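Stendus Handheld Gripper Project
From the club wiki. Category: Student projects, Manipulation, Things we're still fixing

The Stendus project is our student club's go at teaching a robot arm to handle small everyday items by showing it how a person does the job. I've been in it since second year and I'm writing most of this page from memory, so please edit anything I've got wrong!

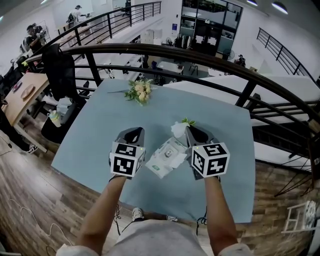 The name covers two things, which confuses every new member. Stendus is the project, and it's also what we call the software that takes the recordings and turns them into something a policy can be trained on. The handheld grippers themselves are called Vukents (singular Vukent, and yes, people argue about the plural).

How it works

You hold one Vukent in each hand and do the task with the jaws instead of your fingers. Every gripper has a cube on top with black-and-white marker patterns on its faces, and Stendus uses those to work out where the gripper is and which way it's pointing. The cube has several faces so that you can turn your wrist and still have a pattern facing the camera. Check for the little green light on each cube before you start. I once did a full Monday evening with one of mine switched off and had to bin the lot.

After that it's just practice. Everyone squeezes too hard at first, and everyone moves too fast. My own early recordings are basically unusable (I watched one back recently and it looks like I'm trying to swat a fly).

Tasks

We work on a light blue tabletop with a handful of props. Flowers are my favourite, because a rose stem rolls when you least want it to and you have to come at it from the side. Flat packaging is harder than it looks. With a plastic packet lying flush on the table there's not much edge to grab, so most of us pin it with one gripper and slide the other jaw underneath.

A single try is called a take. A session is 90 minutes, including set-up, and we ask people to stop there even if they're on a roll, as tired arms make wobbly takes. Our shared set currently holds 2,096 takes, of which the flower ones are easily the tidiest.

The Ojala round

Ojala is the friendly competition we enter each October. Teams get 3 tasks, one of them kept secret until the day, and the robot has to do them with no hands on it. There were 12 teams last time. We did well on picking and placing, then the secret task was folding a cloth and our arm simply dragged it off the table. Great day, though, and the judges were very kind about it!

Earlier versions

Before the Vukents we had a design called Flustitz, with a much longer jaw housing and the marker on a flat plate. It lost tracking every time you tilted your hand, and the trigger spring pinged out if you so much as looked at it. One pair is still in the cupboard and can be borrowed for open days.

Joining

No robotics background needed. You'll do a short practice session, get your own folder in Stendus, and label your own takes before anyone else's. Please label them the same night. Closed shoes, and tie back long hair.

See also: Marker calibration; Vukent jaw pads; Ojala rules; Flustitz (retired)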